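The old law office on the square has its papers back

Friday, December 1, 2023

I got to hold a judge's pocket docket this week. It's smaller than my phone, it smells like a cellar, and the handwriting slants so hard you want to tilt your head to read it. The Braltmont County Historical Society let me sit with it for most of a morning, and I'm still a little giddy, so bear with me.

If you missed the notice taped to the library door, the society has finished sorting the papers of the old law office at the corner of the courthouse square, and starting this week anybody can walk in and read them. The office opened not long after the county got its first brick courthouse. It was a three-lawyer firm at its busiest and a one-lawyer firm for most of its life, and one of the men who read law there went on to sit on the circuit bench and then serve two terms in the state senate. People my age mostly remember the building as a shoe store.

The papers sat upstairs the whole time. When the shoe store closed and the building changed hands in May, the new owners went up to look at the roof and found trunks, crates and a wall of pigeonholes still stuffed with letters. They called the society that afternoon (bless them), and the whole lot came down the back stairs over two weekends.

The final count is 849 letters, eight bound ledgers, the docket book I've been raving about, and more than 1000 loose sheets that could be anything from a deed to a grocery bill. A few turned out to be both! One bill for lamp oil and coffee has the terms of a fence settlement worked out on the back, with the numbers crossed out and raised twice.

So what's in there? A lot of land, mostly. If you've ever wondered why Ralora Creek Road takes that silly jog by the feed mill, the answer is in ledger three. Two brothers-in-law couldn't agree on a corner post, the surveyor took one man's word over the other's, and the road got laid out around the quarrel. The suit went on for years. By the end of it the lawyers were writing each other very friendly notes about fishing while their clients weren't speaking.

There's politics too, which is what I went for. The future senator kept copies of his own letters, and you can watch him learn the trade as you go. His early ones are stiff and full of Latin. Ten years on he's writing to a precinct man out in Brutport to ask how many wagons he can promise for election day and whether the bridge will hold them. He lost that race, by the way. He ran again for the same seat two years later with nearly the same letter, only this time he'd found out about the bridge first, and he won.

I had always heard he was a great speaker. The family story in town is that he could hold the courthouse lawn for three hours. Well, his notes for the big lawn speech are in the second box, and they fit on one side of an envelope. Five words are underlined, and one of them is "railroad." I'd give a lot to know what he did with the rest of the three hours.

My favorite thing is still the docket book. He carried it on the circuit, when the judge and the lawyers all rode from county seat to county seat together and stayed at the same inns. Each page has the town, the cases, and then down at the bottom whatever he felt like adding. Mud. Bad ham. A lost glove. In one town he heard a horse-theft case in the morning and wrote that the horse had been brought to court and behaved better than counsel. I laughed out loud and got a look from the next table.

Some of it isn't funny. There are estate papers from before the war that list people by first name and a dollar figure, between the cattle and the furniture. The society has made a separate index of every name in those pages, and copies are going to the state archives and to two family research groups that asked for them. If you're tracing a family from this part of the county, start with that index. The first draft ran to 200 names, and more have been added as the loose sheets got read. I read down the list slowly and then went outside for a while.

The sorting was paid for by a grant from the Badawi Fund, which also bought the acid-free boxes and a decent scanner. Scans of the ledgers should be up on the society's site by spring. The letters will take longer, partly on account of the handwriting and partly because the firm saved paper by writing across a page and then turning it sideways and writing across it again. I tried to transcribe one of those for fun. I got as far as "your esteemed favor of the" and quit.

Now, a few things people have already asked me at the post office. No, the marriage bonds everyone hopes for aren't in there, those are still with the county clerk. Yes, there are papers from the mill fire suit, nearly a full box, including a hand-drawn floor plan of the mill that I'd never seen anywhere. And no, I did not find anything about buried silver. There is a letter in which a client asks about buried silver, and the reply is one line long and quite rude. 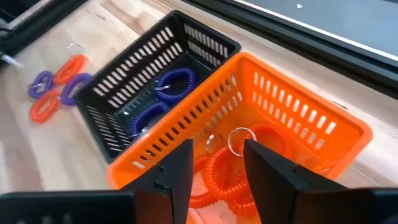
5 min read

Visiting is simple. The reading room is on the ground floor of the old jail annex, door on the alley side, and it's open Tuesday through Thursday afternoons and Saturday mornings. You don't need to be a member. Bring a pencil, leave your pen and your coffee in the hall, and tell the person at the desk which box you want. They bring out one at a time. If you're coming to look at the ledgers, call ahead, because those need the big table and there's only one of it.

You can take pictures with your phone as long as the flash is off. Photocopies are no longer allowed for anything bound, which I think is fair once you've seen the spines.

The society would also love help with the unidentified pile. There's a folder of letters signed only with initials, and another of photographs with nothing written on the back — men on a porch, men on a different porch, a very serious child with a dog. If your people were in Braltmont before the railroad came through, please go take a look. One of the porch pictures got a name the first day it was out, from a woman who recognized the porch. It was still on her cousin's house.

There will be a talk on the circuit-riding years once the holidays are over, with the docket book out of its box and under glass. The date isn't set yet. The last I heard, they were trying to get the upstairs courtroom for it, the one with the original benches, and it depends on whether the furnace can be fixed before then. I'll post it here when I know.

Oh, and the pigeonholes! They saved those too. The whole wall came out in one piece and it's standing in the annex hallway, labels and all. Most of the labels are client names, one says "Taxes, Disputed," and the one in the bottom corner, down by the floor where you'd have to kneel to reach it, says "Answer Soon." It was the fullest slot of the lot when they found it, according to the notes. I took the long way home past the feed mill after that and paid proper attention to the jog in the road. There's a post there, back in the weeds. I don't suppose it's the same one, but I've written to the society to ask.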